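Can a robot learn its way around a kitchen from 83 tries? This one did 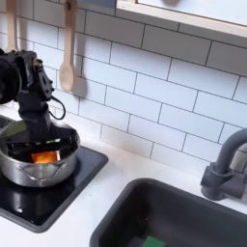
A robotic arm reaches into a steel pot holding a small orange block, on the cooktop of a compact kitchen at the Haltent lab.

Teaching a robot arm a new chore usually takes a mountain of practice runs. A team at Haltent has found a way to get by with far fewer, and the results have people in the lab grinning.

The group, led by Diễm Tăng, says its new training method, called Drulta, taught an arm to handle small objects in a kitchen after just 83 guided demonstrations. Their older method needed 321 to reach the same level of skill on the same set of chores.

The trick is in what the arm pays attention to. Most systems learn from a whole recorded motion, start to finish, and treat every moment as equally important. Drulta gives extra weight to the short stretch right before and right after the fingers touch something (the team calls it "the squeeze window"). Long, easy swings through open air count for much less.

"All the hard stuff happens in that little bit of time," Tăng said. "You can wave an arm over a counter all day and it won't learn a thing about picking something up. Once we let it study the touch, wow, it took off!"

Pots were the real test. Reaching into one means working in a tight space with a rim to clear, and shiny metal throws back reflections that can confuse a vision system. An arm that does fine on a flat counter will often bump the side or close its fingers on nothing.

In the final round, the arm was given 200 fresh attempts across nine chores, with objects placed in spots it had not seen in training. It finished 168 of them without help, against 121 for the older method when both were trained on the same 83 demonstrations. The biggest jump came in the chores that involved reaching into a pot or a sink.

Khải Vi, who wrote most of the training code, had bet a lunch that the pot chores would be the weak point. He is now buying noodles for Arsen Kuzmenko, who ran the tests and kept the score sheet.

"I have never been so happy to lose a bet," Vi said. "I watched the first ten pot runs standing up. I couldn't sit down!"

There is still plenty to fix. The arm struggles with soft things that change shape when they are gripped, and its most common mistake is letting go a moment too early. Kuzmenko said the early-release problem accounts for more than half of the failed runs, and he thinks a small change to the squeeze window could clear up a good part of it.

The team also wants to know if the method carries over to a different arm with a different hand. Yaroslav Stelmakh, whose group at Sterkarard builds grippers, plans to repeat the full set of nine chores on his own equipment starting in November. He has asked for the raw recordings as well as the code, so he can see how much of the gain comes from the method and how much from the people giving the demonstrations.

Haltent will share both with other research groups once the paper has been through review. Tăng's team is already recording the next batch of chores, which adds lids and drawers to the mix.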